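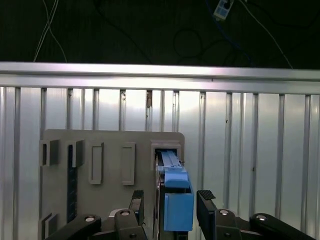
The gray board at Stakby, with the blue piece going into the square opening at the top right.

Josefina Urrutia had the kettle on before I'd found somewhere to put my coat, and it was a good half hour before either of us said a word about computers. We talked about her sister's knees, and the parking, and whether the bakery on the corner had gone downhill since August (she says yes, I say give them time). Then she picked up her mug and took me through to see what I'd come for.

Stakby takes in old office computers, works out which ones can be brought back, and strips the rest for parts. Last year 2,000 of them came through the door. Josefina started out on the sorting shelves and now looks after the training side, so anybody who wants to learn the work ends up with her sooner or later.

"People come in thinking it's all going to be electronics," she told me. "And there's some of that, sure, but so much of it is just fitting one thing into another thing without forcing it. My father hung doors for a living and I swear I use more of what he taught me than anything I picked up in a class."

I asked what she starts a new person on, expecting a screwdriver. She laughed at that.

"Looking! I have them open a case and keep their hands in their laps. Where does the power come from? Where does each bundle of wires go? If you can follow one wire from end to end with your eyes, even in a real bird's nest, then I'm happy for you to touch it."
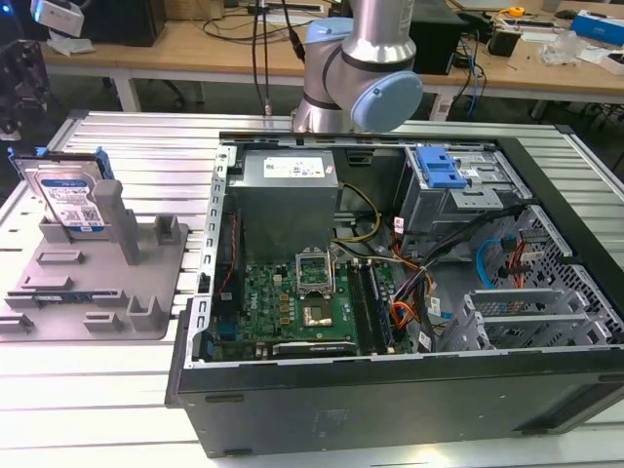 A tower on its side with the panel off and the processor socket open.

She's fond of the towers, and it shows. Small machines are fiddly, she says, and laptops make her grumpy, but a desktop gives you room to get your hands in. She likes the memory slots near the socket, where you can reach them, and she has a soft spot for colored plastic. "Bright blue on a drive latch, for instance. Somebody sat down and thought, the person fixing this is going to be tired, let's show them where to push. I'd like to shake that person's hand."

Joaquín Cisternas, who was weighing scrap cable behind us, called over that she says the same thing about jar lids. She didn't argue.

The open socket is where beginners get nervous, and she thinks they're right to. "You lift the bracket, you see all that fine detail in there, and your shoulders go up around your ears. Fine. Put it down, have some tea, come back. I've been doing this a long while and I still hold my breath."

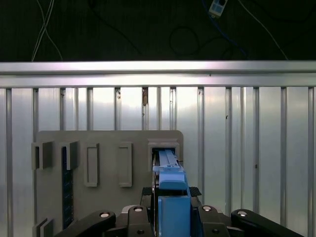
Learning by feel takes longer than learning by eye, and Josefina won't be hurried over it. She told me she had one trainee, Iara Espinoza, spend most of a morning putting pieces in and taking them out again until she could tell a straight start from a crooked one. The blue piece is a good one to think about, with its paler upper part going into the square slot and that little tab standing up on top. "A tab is a gift," Josefina said. "It tells you which way up you are. I say to everybody, find the tab first, then look down the side and see if there's a gap, and then push. And if it doesn't want to go, it's you, it's never the hole." Iara now runs her own bench and is, by all accounts, even stricter.

By then the tea was cold and Murray Gagnon was waiting with a question about a delivery, so I asked her quickly what she'd want if money were no object. She thought about it for longer than I expected.

"Better stools," she said. "And another sink. Could you put that in?"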